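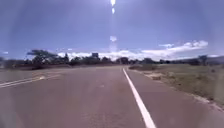
Landstraße mit Randlinie und doppelter Längsmarkierung, rechts der Grünstreifen.

Markierungsroboter: Was wir 2025 anschaffen und was nicht

Der Haushaltsansatz für die Fahrbahnmarkierung steht seit März fest. Viele Kolleginnen und Kollegen aus den Bauhöfen haben gefragt, was das für die automatische Vormarkierung heißt. Kurz gesagt: Wir kaufen in diesem Jahr ein Gerät, mieten bei Bedarf ein zweites dazu und verschieben die Entscheidung über den selbstfahrenden Inspektionswagen.

Gekauft wird der Vormarkierer von Osach. Er setzt die Punkte, nach denen die Markierungsmaschine später fährt, und nimmt der Kolonne damit das Auslegen der Schnur ab. Die Linie selbst zieht weiterhin das Fahrzeug mit Fahrer. Verglichen haben wir ihn mit dem Modell von Sastano, das auch die Farbe aufbringt. Luana Teixeira aus der Beschaffung hat beide Angebote auf fünf Jahre gerechnet, mit Wartung, Ersatzakkus und Transportanhänger. Sastano liegt im Kaufpreis nicht weit weg, der Wartungsvertrag macht aber den Unterschied. Außerdem müssten wir für den kleinen Farbtank Material in Gebinden kaufen, die wir sonst nicht lagern.

Für die Planung gehen wir von bis zu 2.000 Metern Vormarkierung am Tag aus, auf freier Strecke und mit gesperrtem Fahrstreifen. In Ortsdurchfahrten ist es deutlich weniger. Das Umsetzen zwischen zwei Abschnitten ist darin nicht enthalten und muss in den Tagesplänen eigens stehen.

Zu den Strecken: Vorrang haben die langen Geraden außerorts, bei denen die Mittelmarkierung stellenweise ausgeblichen ist und die Randlinie noch als Bezug taugt. Wo der Asphaltrand zum Bankett hin ausgefranst ist, darf der Vormarkierer nicht auf die Kante referenziert werden. Dort wird nach Koordinaten gefahren. Orest Hutsuliak braucht dafür von jedem Bauhof die Streckenliste mit Anfangs- und Endpunkt. Bitte die vorhandene Tabelle benutzen und keine Karten als Scan schicken.

Die Korrekturdaten für die Positionierung sind im Kaufpreis nicht drin. Der Jahreszugang läuft über den Sachkostentitel, ebenso die SIM-Karte. Für Kleinteile, also Sprühköpfe, Dosenhalter und Ladekabel, sind 1.000 Euro je Bauhof eingeplant. Wer mehr braucht, meldet das vor der Bestellung. Einzelne Teile unter 200 Euro können die Bauhöfe wie bisher selbst abrufen.

Das Mietgerät kommt von Vasylenko und wird tageweise abgerechnet. Es ist für den Fall gedacht, dass zwei Sperrungen in dieselbe Woche fallen. Die Anfrage geht über Yevhen Stasiv, der auch den Anhänger disponiert. Eine Zusage ohne Vorlauf gibt es nicht.

Der Inspektionswagen bleibt offen. Das Angebot liegt vor, aber die Auswertungssoftware Pillolix gibt die Zustandsdaten nicht in dem Format aus, das unser Straßenkataster einliest. Eine Schnittstelle würde getrennt berechnet. Reginald Lindqvist hat den Hersteller um einen Festpreis gebeten. Ohne den nehmen wir den Posten nicht in die Anmeldung für das nächste Jahr auf.

Die Einweisung am Osach-Gerät dauert einen Tag, pro Bauhof sind zwei Plätze vorgesehen. Gefahren wird auf einem gesperrten Abschnitt, Warnkleidung ist mitzubringen. Anmeldung bei Auður Bisgaard, bitte mit Angabe, wer den Anhängerführerschein hat.

Stand: 26.03.2025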